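About Rendmont Print & Bindery

Most printers' About pages tell you the customer comes first. We have read a lot of them and we still don't know what it means. The customer whose job is due at noon comes first. The customer who sent us a 72 dpi logo pulled off a website comes after we've had a phone call with him.

Rendmont is a short-run book and booklet shop. We print and bind manuals, church cookbooks, family histories, poetry, training binders, annual reports and the occasional novel. We have three presses, two of them digital and one an old offset machine that earns its floor space on long runs of plain black text. Binding is done in the same building: saddle stitch, perfect bound, coil, and sewn hardcover if you can wait for it.

What we don't do is banners, mugs, vehicle wraps or T-shirts. We tried being a one-stop shop for two years and were mediocre at most of the stops. For wide format we send people to Sestby, across the river, and they send their books to us. No money changes hands over it.

We are also wary of a good deal of what gets sold in this trade. "Eco" paper is the big one. Some of it is made from recycled fiber, and the mill can show you the paperwork. Some of it is ordinary stock with a leaf on the wrapper. We ask for the paperwork. If a mill can't produce it, we'll still print on the paper if you like how it feels, but we won't put a recycled mark on your back cover. The same goes for "archival," a word that gets attached to nearly anything with a cream tint. Ask us what we mean by it and we'll talk to you about acid content and glue until you're sorry.
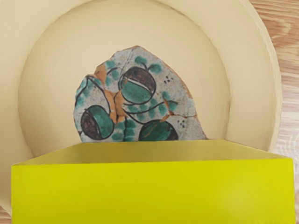 Mohsin Gondal wrote to us after his second order to say that he found the paper lecture tiresome the first time and useful the next, and that he still thinks our hardcover prices are too high. He may be right about the prices. Sewing is slow, we pay the people who do it properly, and we haven't found a way to bring the number down that doesn't involve gluing the book and calling it sewn.

The longest job we have on the books at the moment is the Ayele family history, which is up to its third volume. The biggest single run last year was 1,829 copies of a maintenance manual, an odd number that the client insisted on and never explained. Our minimum is 20 copies. People ask for one, and we understand why, but the setup costs the same and you'd be paying a silly price for a paperback.

On proofs: you get a printed one, on the stock you chose, folded and trimmed. We don't take approvals from a screen. Screens lie about color, and every one of them lies differently. If you skip reading the proof and sign it anyway, the typo on page one is yours – we will be sympathetic and we will charge for the reprint. If the mistake is ours, we redo the job and say so.
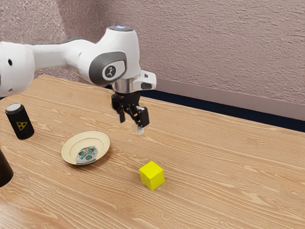 Turnaround is almost always quoted too short in this business. Ours is quoted long. A coil-bound manual might be ready well before the date on your ticket, and in that case we'll call. A sewn hardcover will not be early. September is bad for everything, with the schools all ordering together, so plan around it if you can.

Files can be sent as PDFs with fonts embedded. We can also work from Tikton layouts, though we'd rather see the PDF and compare the two before anything goes to plate.

The counter is open from 8 a.m., and Tuesday is the quiet day if you want to come in and handle paper samples. Bring a book you like the feel of. It saves a lot of talking.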